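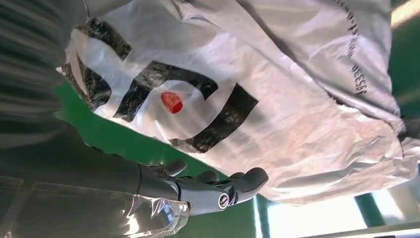

What do you do with printed plastic bags that are too wrinkled to reuse nicely?

Hülya Tatlı
Hi everyone! I moved to Plurncombe in April and I seem to have brought every thin plastic bag I ever owned along with me. The one at the top is pretty typical, white and crinkly, with big black printing that has gone all scuffed along the creases and a cheerful little red dot. I hate to throw them out, but they're taking over the drawer under my sink (and part of the next one, I'm embarrassed to say). Do you fold them, stuff them in something, or take them somewhere? And does the printing matter for recycling?

Brudgate
Welcome to town! I fold mine, and I promise it's more relaxing than it sounds. Lay the bag on the table and smooth it from the bottom up toward the handles so the air gets out, then fold it lengthwise into a strip and roll it up. Old creases won't go away completely, but the roll stays small anyway. I keep up to 20 in a shoebox and anything past that goes in the store drop-off bin when I shop on Friday. My drop-off has never minded printing, only food and receipts left inside, so do turn them out and give them a shake first.

Kovix
just stuff them all in one bag and hang it on a hook. been doing it for years

Fallahi
I'd call your trash company before putting any in the curbside bin. Ours won't take thin bags at all, printed or plain. I line the bathroom wastebasket with them, and the ones with holes get crumpled up as padding when I mail jars to my sister.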